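Robotic food transfer

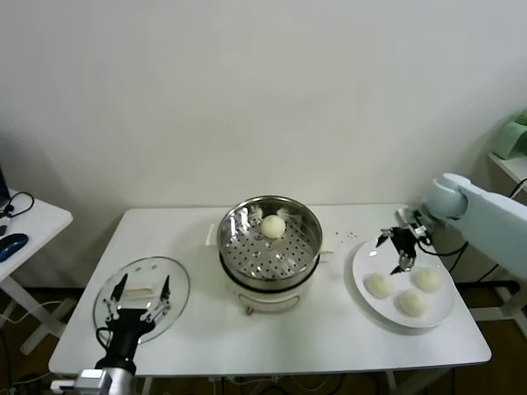
Robotic food transfer is the moving of cooked food between a cooking vessel and a plate by a machine. It is often used to judge whether robots are ready for kitchen chores. Soft items such as steamed buns are hard to grip — they dent under pressure and stick to metal. In the Pellach trials, Echeverri and Harries recorded 417 complete transfers in 700 attempts. Lid handling was scored separately.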